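# Ironing in Shared Student Housing

## Background

Our group wanted to know if students living in shared housing still iron their clothes, and what stops them if they don't. Ironing uses power, takes up floor space and wears out some fabrics, but most care labels still assume you will do it. We chose two residences, Plekby and Vellham. Plekby has a laundry room on every second floor. Vellham has one laundry room in the basement for the whole building.

## Method

We put a paper survey under doors in July and collected it from a box at the front desk. We gave out 227 surveys and got 60 back. The survey asked how often people iron, which clothes they iron, where they do it and what they do instead. We also did a small fabric test with cotton shirts, comparing line drying on a hanger, tumble drying and pressing with an iron.
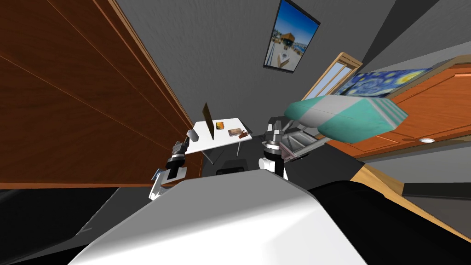

The shirts were all the same make and had been washed once before the test. We used the cold cycle with no softener. Each shirt was rated for creases by two group members who did not know how it had been dried. When the two ratings differed we took the lower one.

## Survey results

Of the surveys returned, 46 said the person had not ironed anything in the past month. The most common reason was that it took too long to set up. Storage came up a lot at Vellham, where the rooms are narrow and the closets are shallow. Several people there said they press a collar on a folded towel on the desk and leave the rest.

Plekby residents ironed a bit more. We think the closer laundry rooms matter, but Plekby also has more students on work placements who need dress shirts, so we can't separate the two.
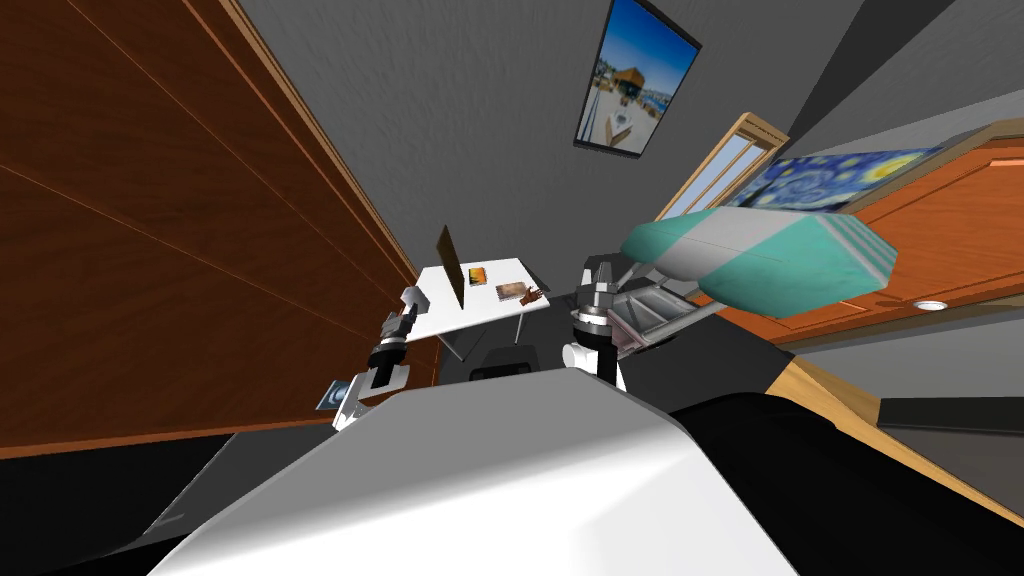 Ha-neul Heo thought the survey should have asked about steamers, as plenty of people on that floor share one and would have answered "no" to ironing without a second thought. We agree with this and would add the question next time.

## Fabric test

Line drying on a hanger came close to pressing for the body of the shirt. Collars and cuffs were still creased. Tumble drying was fine if the shirt came out straight away – after 35 minutes sitting in the drum it rated worst of all.

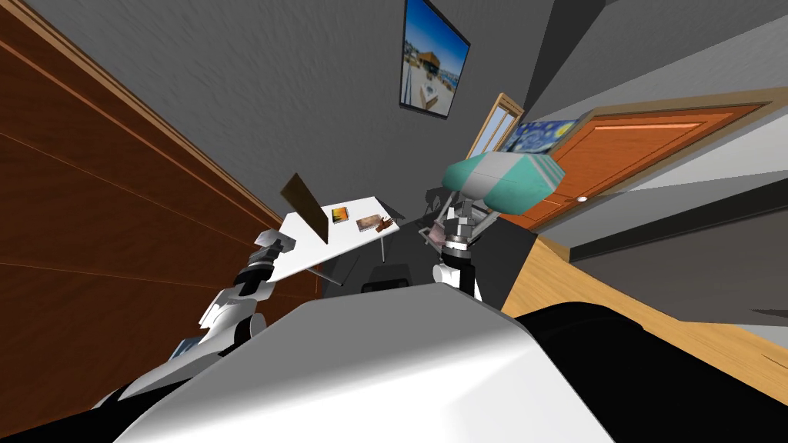
*Figure 3. White tabletop with the near edge held up.*

## Limits

The return rate was low, and people who care about laundry may have been more likely to reply. We tested one fabric only. Linen and blends would need their own test.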